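The Understudy's Chair

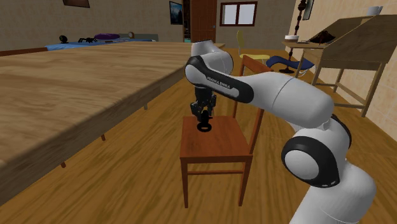

Kenza Morsy had been famous for eleven weeks in February of another year, and the producers of Divasine had clearly looked that up before they called.

"It's a celebrity singing show," said the man on the phone, whose name was Setov. "Everyone's in a costume. The viewers guess."

"And if they can't guess?"

"Then you stay in longer. For you that could be a real advantage."

She took the job. The costume was a lobster. It had been built for a taller lobster, a weatherman called Bartoš who had dropped out over billing, and the eyeholes came level with her hairline. She sang two ballads on Wednesday night facing what she believed was the audience.

The judges were wild for her. One said she had to be a stage legend. Another said he knew that voice from the 800 times he had played it after his divorce, and named a woman who had been dead for some time.

By the semifinal, the Lutholm Evening Post was running a poll. Kenza read it in her dressing room with the claws off. There were 2821 votes. The weatherman was winning. Below him came a senator, a retired figure skater and "my aunt Carol." Kenza Morsy wasn't on the list, although somebody in the comments had asked whether she was still alive and gotten four thumbs up.

"We unmask you tonight," Setov said at the door. "How do you feel?"

"Who do they want it to be?"

He checked his phone. He was a decent man, and it took him a while.

"How's your weather?" he said.

She picked up the claws and asked him which way the stage was.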